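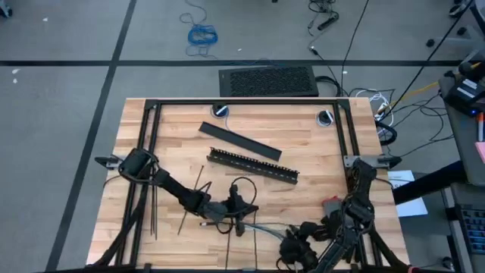

Fig. 1. Wire bundle held between the two grippers; duct and cover on the bench.

Skukatcombe Shared Workshop
Build group minutes, two-arm bench
Tuesday, February 1, 2022

1. Previous minutes
Accepted with one correction: the duct order went to Wunex, not Flollico.

2. Wire handling
The group reviewed the bundle task. Both arms have to keep light tension on the wires without pulling at the connectors. Grip force stays at the present setting until the new finger pads arrive. Slotted duct and flat cover are to be handled as separate parts in the task list.
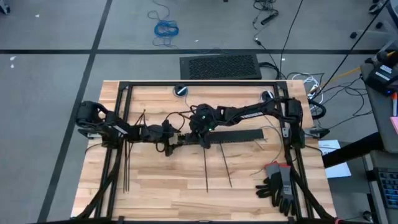 Fig. 2. Bench and frame, toothed black piece below the right gripper.

3. Frame and cabling
Corner brackets to be checked for torque every 50 hours of running. Cables along the lower corners of the frame need strain relief before the next long run. Gloves are to go back on the hook after use. Request to move the side desk farther from the right arm: deferred to the next meeting.

4. Control software
Tu, the group's motion script, now logs gripper position for both arms. Log reached 3,820 entries with 3 dropouts, all on the left arm. Action: swap the left data cable and repeat.
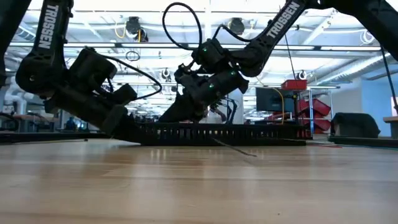

Fig. 3. Both arms at the slotted part, low view across the bench.

5. Duct placement
Agreed order: left gripper steadies the end, right gripper approaches the middle. Approach speed to be cut by half for the first trials. A low side view is to be kept for all duct trials, as the overhead view does not give finger height.

6. Budget
Spare servo approved. Second spare held over to October.

Meeting closed. Next agenda items to be posted on the workshop board.

8 shares | 3 comments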